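The Plate from Dulau

23 comments | 200 shares

Kvido Ševčík did not believe the plate was worth anything, and he said so before Ognjen had his coat off. 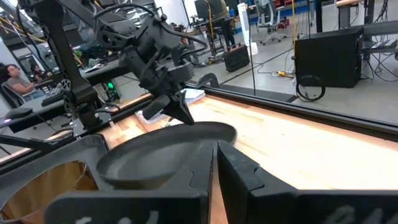

"It's from Dulau," Ognjen said. "My aunt carried it over the border wrapped in a blanket."

"Your aunt told you that."

"She did."

"The same aunt who met the king."

Ognjen Softić let that one go. He had driven in from Musalbridge through November sleet, and he wanted coffee and a number, in that order. Kvido gave him the coffee. Then he put on his glasses and bent down until his nose was nearly level with the table.

The plate was black, round and wide enough for a goose. Kvido ran a thumb along the rim, which was a little rough, and grunted. He had seen a lot of heirlooms come through this room. Most of them had been bought at the Skostamberg market by somebody who later felt bad about the price.

"What did she eat off it?"

"Nothing. It hung on the wall."

"So she said. Who hangs up a plate with no picture on it?"

Ognjen thought about the wall in his aunt's kitchen. He could remember the clock and the calendar. He was having trouble with the plate.

"A man offered me 566 for it," he said.

"Cash?"

"He was going to call back."

Kvido took off his glasses and pushed the sugar across the table. "When was this?"

"Spring," said Ognjen, and he took three spoons.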